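Stone counters: sealing, stains and what to do before the May visits

The building office gets more questions about the kitchen counters than about anything else except parking, and the answers have been going out one email at a time. Precious Modise asked for one item that covers all of it, so please keep this issue somewhere you can find it.

Of the apartments at Parnent, 53 have marble counters. The rest have laminate, and if yours is laminate you can skip to the last section, on caulk, which applies to everyone. If you don't know which you have, look at the underside of the overhang with a flashlight. Marble is rough and unpolished underneath and cold to the touch. Laminate shows a flat board.

What marble does

Marble is mostly calcium carbonate, the same mineral as chalk and limestone. Two separate things can go wrong with it and people tend to mix them up.

The first is staining. The stone has tiny pores, and oil, coffee, wine or dye can soak down into them and leave a dark or colored patch. A sealer slows this down. It gives you time to wipe up a spill. A puddle of red wine left overnight can still leave a mark on a sealed counter.

The second is etching. Acid reacts with the surface and leaves a dull spot, usually lighter than the stone next to it. Lemon juice, vinegar, tomato sauce, soda and many bathroom cleaners will do it, some of them in a minute or two. Sealer does nothing at all against etching. We had several complaints last year that the sealer had failed, and nearly all of them were rings from glasses of juice or soda. Those are etch marks.

To tell them apart, run a fingertip over the spot and look at it from a low angle with a lamp on. An etch mark looks dull in that light and may feel slightly rough. A stain is usually a change in color only, with the shine still there.

Daily cleaning

Warm water with a drop or two of plain dish soap, a soft cloth, then a second cloth to rinse and a dry one to finish. Drying matters with our water, which is hard and leaves a white film around the faucet if it sits.

Please don't use vinegar, lemon, bleach, scouring powder, steel wool or the rough side of a sponge. Window cleaner is on the list too, including the kinds sold as streak free. If a bottle says it removes lime or soap scum, keep it off the marble.

Stone cleaners from the hardware store are fine if the label says they are neutral and safe for marble. You don't need one. Dish soap works as well for ordinary use, provided you rinse it off. The cloudy look that some residents describe after a few months is soap that was never rinsed, and it usually goes away after a couple of passes with clean water.

Oil stains

These turn up next to the stove and wherever the olive oil bottle lives. They can often be drawn out with a poultice, which is a paste left on the stain to pull the oil up as it dries.

Mix baking soda with water until it is as thick as peanut butter. Spread it over the stain and a little past the edges, a quarter inch deep. Cover it with plastic wrap, tape the edges down with painter's tape and leave it for a day. Take the plastic off and let the paste dry out fully, which can take another day. Scrape it up with a plastic scraper, rinse, dry, and look. If the stain is lighter but still there, do it again. An old one may need several rounds, and some never come out all the way.

Nosipho Shabalala on the second floor got rid of a dark patch beside her stove this way after 5 rounds. It had been there when she moved in. She says to set the paste up on a Friday night before you go away, and to put a sticky note on it if you share the kitchen.

For coffee, tea and wine, people often recommend a hydrogen peroxide paste in place of water. It can work on light stone, but it can lighten darker marble, so on our gray counters please call the office before trying it.

Rust

Cans, cast iron pans and the bottoms of some dish racks leave orange rings. Rust in marble is hard to remove, and the rust removers sold for sinks and toilets are acid and will etch the counter while they are at it. Leave it alone and report it. The same goes for dye from hair color, which comes up more often than you might think.

Etch marks

A light etch mark can sometimes be buffed out with a marble polishing powder, a damp cloth and patience. The office has one tin to lend. Try it in a back corner first. If the mark is large or you can feel it clearly with a fingernail, it needs a person with the right pads, and rubbing at it by hand tends to leave a shiny patch in the middle of a dull one.

Repairs of this kind are not covered as normal wear. Chips at the sink edge are looked at case by case. Keep the chip if you can find it, in an envelope with your apartment number on it. A matching piece glued back in looks better than filler.

Heat and weight

Marble takes heat fairly well, but a sudden change in one spot can crack it, and the narrow strips in front of and behind the sink are the weakest part of the whole counter. Put a trivet or folded towel under anything coming off the stove or out of the oven. Slow cookers and toaster ovens should stand on a board.

Please do not stand or kneel on the counters to reach the top cabinets. We have had to replace one full section after somebody did, and the new slab does not match the old one. A step stool can be borrowed from the office on the same terms as the hand truck: sign for it, bring it back by evening.

Checking the seal

Pour a spoonful of water on the counter in a spot you use a lot. Leave it for ten minutes and wipe it up. If the stone underneath has gone darker, water is getting in and the seal is worn. If it looks the same as before, it is fine for now. The dark patch will fade as it dries.

Test more than one place. The area beside the sink wears out long before the corners do, and it is common for a counter to pass at the back and fail at the front.

The May visits

Sealing will be done in May by Ouazzani, the same company that did the lobby floor. They will use Furkine, a water-based sealer with little smell. Visits start on a Monday and go floor by floor from the top down. A notice will be put under your door with the time slot. Slots are in the morning or the afternoon and we can't narrow them further than that.

Before your visit:

Clear the counters completely, including the microwave if it sits on the stone.
Wash and dry them the night before, and don't wipe them again that morning. The stone has to be dry when the sealer goes on.
Take down anything hanging low over the counter.
Put pets in another room.
Tell us beforehand about any stain you want removed. Sealer goes over whatever is there and makes a stain much harder to draw out later, so the poultice has to come first.

The work itself takes less than an hour in most kitchens. You can put dry things back the same evening. Keep water and food off the stone until the following morning.

You don't have to be home. If you would like to be and the slot doesn't suit you, reply to the notice and Precious will swap it with a neighbor's where she can. Residents who would prefer to seal their own counters may do so, but please let us know the name of the product, as some sealers don't go on well over others.

There is no charge for the sealing. Stain removal by Ouazzani is charged to the apartment, and they will give you a price before they start.

Caulk, for everyone

The line of caulk where the counter meets the wall is there to keep water out of the cabinets below, and it fails long before the counter does. Look along it now and then, especially behind the faucet. If it has pulled away, gone black or come out in strips, send in a work order. Please don't add new caulk over the old. It doesn't stick, and the whole lot has to be cut out afterward.

If the cabinet floor under your sink is damp or swollen, say so in the work order and don't wait. We had two of these over the winter and in both the water had been coming in through a gap at the back of the counter, while everyone was busy looking at the pipes.

Work orders go through the Limalo page as before, or on paper in the box by the mailroom. Put "counter" or "caulk" in the first line so they get sorted to the right person. 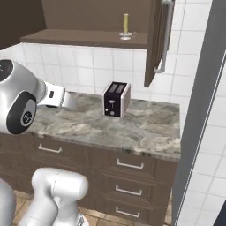

Gray marble countertop in a kitchen corner.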